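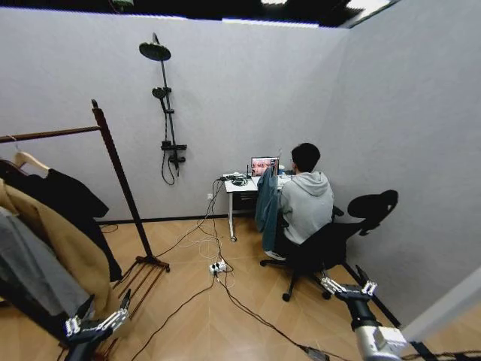

A work session in the mock apartment: one of us at the laptop, the robot's hands in front.

Tramar Robotics Club: Frequently Asked Questions

Do I need to know how to code?
Nope! Plenty of us had never written a line before joining. If you can follow a recipe you can follow the starter sheets, and Yu-na Seo runs a beginner table every Thursday for anyone who wants company while they work through them.

What are you building toward this year?
The Flamari Home Challenge. Teams get 26 minutes to run a humanoid through household jobs, and the one we're all a bit obsessed with is the coat task: take a garment off a rail, carry it across the room, hang it back up. It sounds so easy. It is not easy, and that's why we love it.

Why does the practice room look like somebody's home?
The challenge is judged in furnished rooms, so ours has a wooden clothes rack with coats on it, a rain shower fixture on the wall and a herringbone floor. Glossy floors are great practice for the vision group (reflections confuse everything!).

Who gets to operate the robot?
Every member, once you've done the safety session with Till Meinecke. You start on the laptop, following a run from the desk, and move on to arms and hands when Till signs your card. Most people get there in their first month.

What if I break a finger? The robot's, I mean.
Tell Laurinda Carrilho and come help her fix it. She has a drawer of spares and endless patience — some of our best hand people started with a repair.

What does it cost?
Dues are $36 a semester, or $75 for the year plus a club shirt. If that's a problem, write to Abelardo Farías and he'll sort it out quietly.

What should I bring?
A laptop if you own one, a water bottle, and closed shoes. Please watch your step near the desk, where power strips and cables run across the floor. Coil your own cords when you finish.

Can I come just to watch?
Yes, please do! Nearly 80 people dropped in last year. Knock first, in case a run is going.

When can I join?
Sign-up opens in September, and late starters are welcome all semester. Na-rae Hong answers the club inbox, usually the same evening.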